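Trarkix Build: Frequently Asked Questions

What is Trarkix?
A two-arm tabletop robot we are putting together in the shared workshop at Illthorpe. It picks up small items and moves them between containers.

Who works on it?
Loredana Marras handles the wiring. Abenezer Nigatu writes the control code. Anyone with a bench key can join in.

Do I need special containers?
No. We use a dish rack and an open cardboard box. Anything that stays put when bumped will do.

What does the bench look like?
The rack stands next to the box, and the grippers come in from the sides.
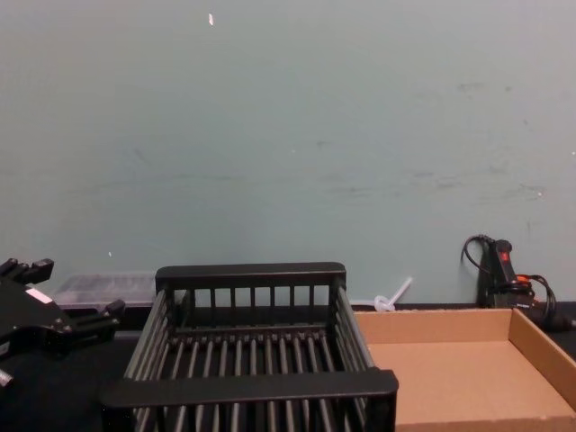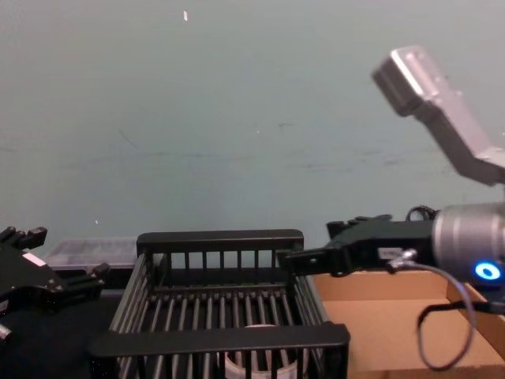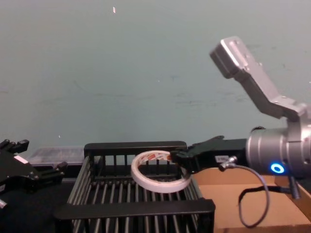 Can both arms run at once?
Yes, but we test them one at a time after any code change. Ayana Demissie asks whether the arms ever collide over the middle of the bench, and says her own build needed a software stop to prevent it. Ours has one too. Each arm halts if the other comes within 2 inches.

How fast does it move?
We cap it at 30 percent of full speed while people are in the room.

Can I get the code?
Ask Abenezer. The current version still has our bench measurements typed into it, so you will need to change those first.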